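From: Danai Petridis
To: Clodholm Players list
Subject: Re: Seats for the February run

Saron Tufa wrote:
> Are we still holding 200 seats for the school matinee?

Dear Saron, yes, and bless you for asking! Bravdale has taken 181 so far, and Desta is keeping the rest back for families.

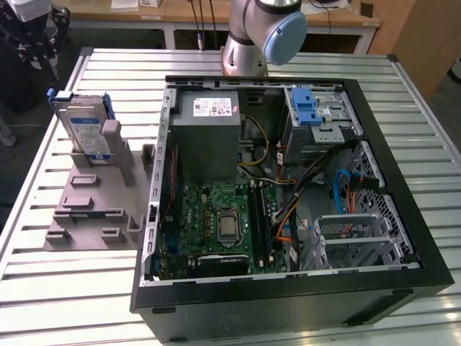

Tower on the worktable, side panel off

The second act still drags a little, but Bleddyn's new song had me in tears (the good kind).

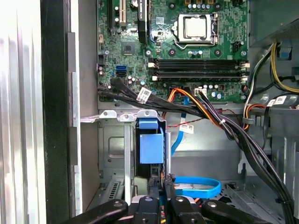 Processor in its socket

Two things before we open, my dears:

1. Lines learned by February, please, even the ghosts.
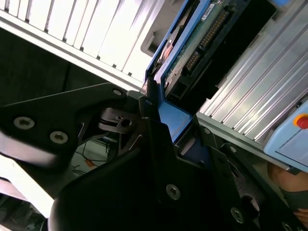 2. Costumes back to Nuria after each show.

Love to all,
Danai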